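Subject: Re: [eats-and-trips] Two nights in Losine, where to eat?

On Monday a list member wrote:
> We'll be in Losine for two nights in June on our way up to
> Brarnirari. I keep reading about the noodle place inside the old
> train cars and my kids are dying to go. Is it worth the wait or
> just a gimmick? Also, any bakeries near the station?

Oh, you are going to have such a good time! We did almost the same trip last spring and I still bug my husband about going back. The train car place is called Felska, and yes, it's a gimmick (the waiters punch your ticket and blow a whistle when the soup comes out), but the soup is good too, so who cares. We had 47 people ahead of us when we took a number, and I was ready to give up, but the line moves fast once the first seating clears out. Go before 5:30 if the kids get cranky. Mine do, and so do I.

Get the pepper broth with the wide noodles and split the fried pancake, which is bigger than it sounds. Our whole bill for three came to 79, with drinks and one dessert I didn't need.

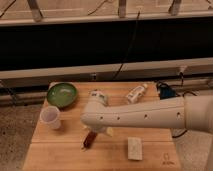 A robot arm at a table
Moderator, Eats and Trips

Now, bakeries. Gallegos is two blocks from the station, on the side with the clock, and they put out the cheese rolls first thing in the morning. I bought a bag for the bus to Brarnirari and we had finished them before we left town, so buy more than you think. They only took cash when we were there. The coffee is so-so, but there's a little window next door that does it better.

If you have a free evening in Brarnirari, walk down to the night market and try the corn with lime. I could go on (you all know I can), but I have to go pick up my daughter. Write back and tell us what the kids thought of the whistle!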